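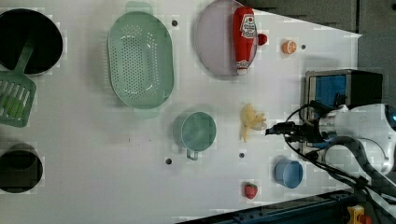 4. Setting Up Docket Alerts

Holix watches court dockets so that you don't have to refresh a clerk's website at midnight. Before you start, you will need the case number, the name of the court, and the patience you have been saving for retirement.

4.1 Adding a case

1. Open Cases and choose Add.
2. Pick the court from the list. There are 361 of them, sorted alphabetically, except for the ones that aren't. Use the search box.
3. Type the case number exactly as it appears on the last order, hyphens included. Courts feel strongly about hyphens.
4. Click Fetch. Holix pulls in the parties, the judge, and every entry on the docket so far.
5. Check the caption. If you were expecting a permit challenge and got a dispute over a boat, go back to step 3.

Note: Large cases are slow to fetch the first time. Our test case had 1,094 entries, most of them motions to extend the time to file other motions. Let it run.
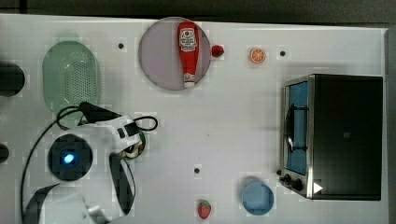
Toy ketchup on a plate, with a strawberry beside it.

4.2 Choosing what wakes you up

By default Holix alerts you to everything. You will not enjoy this.

1. Open the case and select Alerts.
2. Clear the All Entries box.
3. Check Orders, Stays and Injunctions, and Notices of Appeal.
4. Under Delivery, choose Email, Text, or both.
5. Set Quiet Hours. Emergency stay rulings ignore Quiet Hours, as do the judges who issue them.

Caution: An alert tells you that something was filed. It does not tell you what it means. "Granted in part" has ruined better weekends than yours, so read the order before you post about it.

4.3 Linking an appeal

When a case goes up on appeal it gets a second number in a second court, and Holix treats the two as strangers until you introduce them.

1. Add the appeal as a new case (see 4.1).
2. Open the original case and choose Link.
3. Select the appeal and click Save. Both now share one timeline. 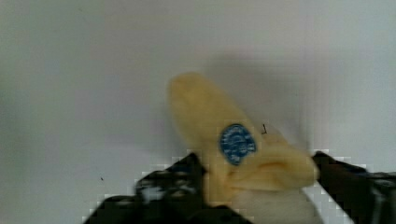

Entries from the lower court show in gray and those from the appeals court in blue. If you link the wrong pair, choose Unlink and wait for the timeline to rebuild. Do not click Unlink again while it does so. Taha Fawzy on our support desk can fix what happens next, but he will sigh.

4.4 If alerts stop

Error 17: your court password has expired. Renew it with the court, then re-enter it under Accounts.

Error 257: the court's site is down for maintenance. Try again on Monday.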